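Tuveto Open Day Recordings: README

Last updated Apr 23, 2021
Maintainer: Kanokwan Jaidee, Idmont

Summary

This folder holds the recordings made with the two-arm station during the Tuveto open day. Visitors watched from behind a rope, and those who wanted to could take a turn driving the arms. The task was the same for everyone: sort flashlights between the table and a tray. The set has 356 episodes. It is meant for people who already work with the Hanano station format and want more variety in operators than we get from our own staff.

What was shown

The demonstration ran in 16 short sessions. Each session started with a staff member doing the task once at normal speed while another explained the controls. After that, visitors took over. A turn ended when the flashlights were in their places or when the operator asked to stop. Most people needed one or two tries before they could close a gripper where they wanted it. Those first tries are kept in the set and carry the tag "warmup".

Children could drive one arm at a time with a staff member on the other. These episodes are tagged "shared". If you want single-operator data only, filter them out before you split.

Station

Two arms are mounted side by side on the front rail, with patterned wallpaper on the walls and a dark marble tabletop. The tray sits toward the back center. Other objects on the table are distractors and are not part of the task: a red toaster with white dots on the right, and snack packets on the left. The right gripper is at the red flashlight in the tray here, with a red one and a blue one out on the marble.

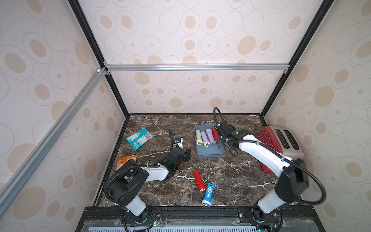

Folder layout

episodes/ One folder per episode, numbered from 0001.
sessions.csv Session number, start time, staff member on duty (initials only).
tags.csv One row per episode. Tags are separated by semicolons.
notes.txt Remarks typed by staff between turns. Spelling has not been corrected.
calibration/ Camera and arm calibration, one file for the morning and one for the afternoon.

Each episode folder has the joint positions, the gripper commands and the video. Timestamps share one clock, so no alignment step is needed. Audio was not recorded.

Tags

warmup: first try by a new operator
shared: two operators, one per arm
staff: opening run by a staff member
stopped: ended by the operator before the task was finished
reset: someone reached in to move an object during the episode

An episode can have more than one tag. Episodes with no tag are ordinary visitor turns.

Known problems

The afternoon calibration was done after lunch, but session 10 was already under way when the new file was saved. Use the morning file for all of session 10.

Some operators pressed the record pedal twice, which left very short episodes. We removed the ones with no arm movement and kept the rest. Episode numbers were not changed afterward, so there are gaps, and the highest number is 1558. That number also includes test runs from the days before the event, which are not in this release.

Consent and use

Visitors who took a turn signed the Adjei consent form at the desk. No names or ages are stored with the episodes. Research and teaching use is fine. Ask before you pass the files on to anyone outside your group.

Send corrections to Kanokwan Jaidee with the episode number in the subject line.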